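Section 5. Comparing two gripper types on a two-arm station

5.1 What this section is for

Before you decide which fingers to order for your station, we advise you to try both types on the same objects. This section explains how to do the comparison with the Zurnell controller and two arms standing at one table. You need one afternoon for it, if the arms are already calibrated (see section 3).

The two finger types are called long and tapered in this manual. The long type reaches further and is good for thin things which lie flat. The tapered type closes to a point and is meant for small parts. Many users ask us which one is better in general. We cannot answer this, it depends on what you want to pick.

5.2 Before you start

You will need:
Two arms, mounted and calibrated
One set of long fingers and one set of tapered fingers
Hex key from the Fleltari tool pouch
Objects of your own choice, at least five
The blank log sheet from the back of this manual

Choose objects that you will really handle later. Include one that is smooth and one that can swing when it is held at one side. Spectacles and sunglasses are useful for this, also a bunch of keys or a measuring spoon.

Caution: Do not use your own prescription glasses. Lenses can be scratched when the fingers close too far.

5.3 Fitting the fingers

1. Press Hold on the controller and wait until both arms have stopped.
2. Switch off the gripper supply. The arm supply can stay on.
3. Loosen the two screws at the root of each finger. Do not take them out completely.
4. Slide the old finger out and push the new one in until you feel the stop.
5. Tighten the screws by hand, then a quarter turn more with the hex key.
6. Switch the gripper supply on again and run Find Zero from the Gripper menu.

Note: After every change of fingers, Find Zero must be repeated. If you forget it, the controller still uses the old closing width and the grip will be too weak or too strong.

Caution: Keep your hands away from the fingers during Find Zero. They close fully one time without warning.

5.4 Setting the values

7. Open the page Grip and set the closing force to 19 per cent for both arms. This is a low value and it is meant to be low.
8. Set the travel speed to 40 per cent.
9. Set the approach height so that the finger tips stop well above the table.
10. Save the values under a new name. Do not overwrite the factory set.

If you use the Piton software on a separate computer, the same values are found under Tools – but there the force is shown as a number between 0 and 1, so you must type 0.19.

5.5 Running the comparison

11. Put the first object in the middle, where both arms can reach it.
12. Move one arm to the object and leave the other one parked with the fingers pointing down, clear of the object.
13. Close, lift a little, and hold for five seconds.
14. Write in the log if the object stayed, turned or fell.
15. Lower the object, open, and move the arm back.
16. Repeat with the other arm.

Do all objects with one arm each before you change any value. If you change force and fingers at the same time, you will not know later which of them made the difference.

Note: Objects held at one side will often hang at an angle. Write this as "turned" only when the angle changes while the arm is standing still.

Note: On a glossy table the arms may cast strong shadows. If you work with a table camera, turn off the lamp on the arm side or move it roughly half a metre back.

5.6 If something is not right

Object slips out slowly: raise the force in steps of 5 per cent.
Object jumps away when the fingers close: the approach is not in the centre. Lower the speed and approach again.
Cable pulls at the wrist: stop the arm and give the cable a bigger loop. The Thammasiri clips are good for this, other clips can be too tight.
Find Zero stops with an error: check that no finger screw stands out.

When the comparison is finished, continue with section 6, Saving a grip profile. 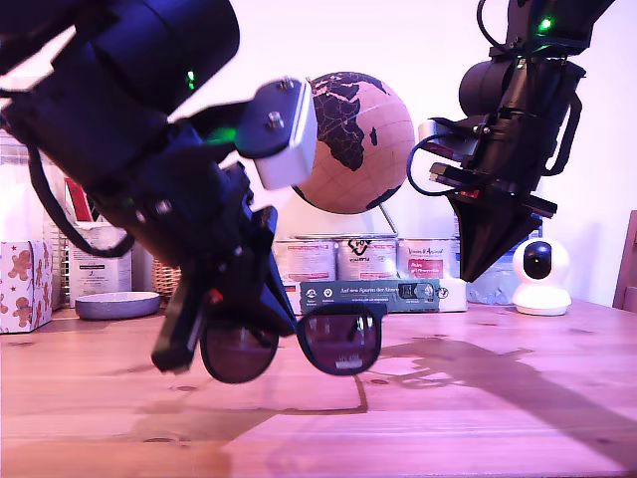

Photo: Fleltari documentation team
Sunglasses held at one side by the left arm, step 13. The right arm is above the table with its fingers pointing down.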